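Drukusmont T2 Roof Bar Set

Pair of aluminium roof bars for vans and estate cars with factory-fitted side rails. Supplied by De Graaf and stocked in two lengths. The T2 replaces the earlier Boltard clamp set and uses the same key barrels, so existing locks can be moved across.

Fitting

Each foot clamps around the side rail and is tightened from above with the hex key supplied. The rail must be raised, with a clear gap beneath it; flush rails need the Bonum adaptor foot, sold separately. Tighten the four feet in stages, working diagonally, and check them again after the first journey.

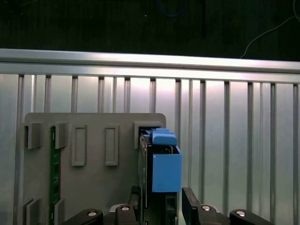

Surface finish affects how accessories sit on the bar. Plain aluminium, such as the long rail above the ribbed panel, takes a light silver sheen and shows scratches less than a painted bar does. The T2 is supplied plain or in black. On black bars, use the rubber strip under any metal bracket - bare brackets will mark the coating. Ladder stops, load rollers and cycle carriers from the previous range fit the top channel without modification.

Load and use

The bars are rated for evenly spread loads only. The vehicle maker's roof limit applies where it is lower than the rating of the bars, and the weight of the bars themselves counts towards it. Long loads should be tied at front and rear as well as to the bars. Expect some wind noise when driving unladen; the end caps and channel strip should be left in place to reduce it. Remove the bars before using an automatic car wash.
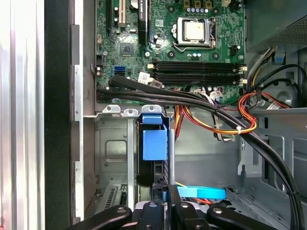
Ordering

State the make, model and year of the vehicle, and whether the rails are raised or flush. Spare feet, end caps and key barrels are held in stock. The set carries a warranty of 12 months against faults in material and manufacture - wear to the rubber parts is excluded.

Page updated 31 January 2018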